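The Sarkberg Room Air Purifier, Tall Model on Castors

There is a particular kind of room that never quite feels fresh, however often you open the window. It might be the room at the back where the washing dries, or the one with the television where everybody ends up of an evening, dog included, with the curtains half drawn and the door shut to keep the warmth in. The tall Sarkberg was made with that sort of room in mind, and it has been one of our steadiest sellers ever since we first took it on.

It is a floor-standing purifier, white all over, with a plain boxy shape that sits happily beside curtains, shelves and painted walls without asking for much attention. We have sold rounder ones and shinier ones over the years, and some of them were very good, but customers do tend to come back to the straight-sided kind. It tucks in neatly, it doesn't look like a piece of hospital equipment, and you can dust it with one wipe of a cloth!

Air is drawn in through the perforated panels, passes through the filter inside and comes out again at the top. Because the holes run over such a large part of the body, the fan doesn't have to work terribly hard, and on the lowest setting most people stop hearing it after a minute or two. There are 4 speeds in all. The lowest is for nights, the two in the middle will do for ordinary days, and the top one is for burnt toast, fresh paint and visitors who smoke on the doorstep and then come in.
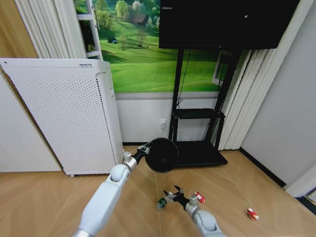
The tall purifier against the wall by white pleated curtains, on a wood-look floor.

Finding the right spot for it is easier than you might think. A wall near the window suits it well, or a place just inside the door, as long as the perforated sides have a bit of breathing space. We suggest leaving a hand's width between the panels and any furniture. Curtains are perfectly all right behind it, but do check that they hang clear and aren't being drawn against the holes when the fan is on full — light fabrics wander more than you would expect.

The castors are the part we hear the most kind words about. They are small and fairly discreet, and they roll nicely on hard floors, whether that is wood, vinyl or tile. On a thick rug you will need to give it a proper push, and on a very deep pile we would lift it instead (two pairs of hands, please, and unplug it first). Plenty of our customers have it in the sitting room by day and wheel it through to the bedroom at night, and one lady wrote to say hers follows the ironing board from room to room.

Filters

The standard filter is the Prosel 17, a single cartridge that deals with dust, pollen and pet hair and has a carbon layer for smells. It slides in from the back. Turn the catch, lift the panel away, draw the old cartridge out by its tab and push the new one in until it clicks. The arrow should point to the front of the machine, and do remember to take the plastic wrapper off, as more of us have forgotten that than would care to say so.

How long a cartridge lasts depends very much on the household. In a quiet room without pets you may well get a whole year from one, and with a long-haired cat rather less. If you order in December, please allow a few extra days for filters to reach you, as the post is always slow then.

Looking after it

Run the soft brush of your vacuum cleaner over the panels every fortnight or so. Lint gathers on the outside of the holes first, and it comes away easily if it isn't left to build up. The casing can be wiped with a damp cloth and a drop of washing-up liquid, but keep sprays well away from the perforations. Once in a while, look under the base too. Hair winds itself round the castors, and a pair of tweezers will have it out in no time.

What you receive

The purifier with castors already fitted, one Prosel 17 cartridge, the mains lead and a printed booklet. Colour: white. Guarantee: 18 months from delivery. Order number: 3731.

Spare castors, back panels and catches are kept in stock at our Kendositz warehouse and can be ordered singly. If you aren't sure which part you need, send us a note of what has gone wrong and we'll gladly work it out with you.

Contact us | Delivery and returns | © Acuña Home Air, Kendositz | Back to top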